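### 4.2 Trying the two sets of fingers

We went into this part of the study fairly sure the stiff fingers would win. Rupert Koller had used them all through the Junham work and swore by them, and I'd got so used to the way they close that I could more or less do it with my eyes shut. The softer set (the Lefèvre fingers, in Table 3) came to us late, and I'll admit I only put them on the handle to have something to compare against.

Both sets fit the same hand-held body, with the same trigger travel and the same marker cubes, so the tracking code didn't have to change between them. Emiliano Figueroa and I took turns as operator. We each did 15 warm-up goes per set which we threw away, and after that everything counted, drops and all. Between us we ended up with 1,101 usable demonstrations over the whole object list. Another 108 went in the bin, nearly all of them for lost tracking, and I come back to those in 4.4.

Most of the list is dull to grasp. Cups and pouches hardly told the two sets apart, and if we'd stopped there this section would be a paragraph long! The table lamp was another matter (Figure 3). A fabric shade gives when you press it, it's wide compared with nearly everything else we tried, and the flex has a habit of being wherever you want to put a finger. You have to open right up, come in level with the bottom of the shade and then close slowly, and on the stiff set "slowly" is asking a lot of the operator's thumb.
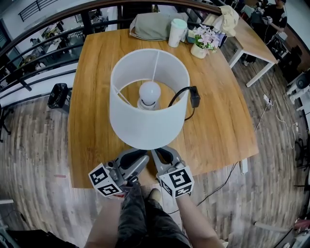

**Figure 3.** Hand-held gripper at the table lamp, fingers open on either side of the base of the shade. Marker cubes are mounted on both fingers. View from the operator's head camera.

What surprised me was how differently the two of us got on. Emiliano squeezes early and then corrects, and with the stiff fingers that meant the lamp tipped towards whichever side touched first. With the soft ones he got away with it. I come in slower and straighter, so I saw much less of a gap, and for the first day I was quite ready to write that there wasn't one. It took going through his runs next to mine before I changed my mind. I'd now be wary of any finger comparison done with a single operator, and that includes our own earlier one from Fludville.

The soft fingers do cost you something. They sag a bit under load, so the opening width we work out from the cubes no longer matches the width at the pads. On a cup you'd never notice. On the lamp it threw the Emari controller off at replay, and it would stop closing too soon and then sit there, perfectly happy, holding nothing much. We added a small offset for the soft set, fitted on 38 lamp grasps kept apart from the rest, and the replay behaved far better after that. The offset is a plain constant. I did try making it depend on width, but it was fiddly to fit and I couldn't see any benefit, so it's been left out.

One more thing about the head camera. Leaning in over the table brings both cubes nicely into view but squashes the height of the object, and it's easy to misjudge how far up the shade you are when you watch the recordings back. For that reason all the grasp heights in Table 4 come from the tracked pose of the gripper, and we only used the video for labelling which runs had failed and how.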